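Print this page | E-mail this page

Flimley Felt

Flimley felt is a thick wool cloth from the hill town of Flimley, and it's a marvelous thing! Makers soak the fleece in warm soapy water, then roll it for 2 hours until the fibers lock. No loom, no thread. Good pieces last for decades, and the oldest known one, a saddle pad kept in Noder, still holds its deep red dye.

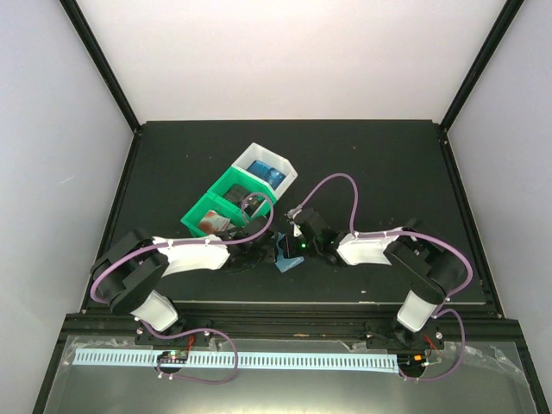 The yearly fair in May draws 100 makers, and the hat contest is a real joy to watch.

Contact us | Copyright Boutros Reference | Back to top

Related items
Noder wool
Wiltelent hats
Natural dyes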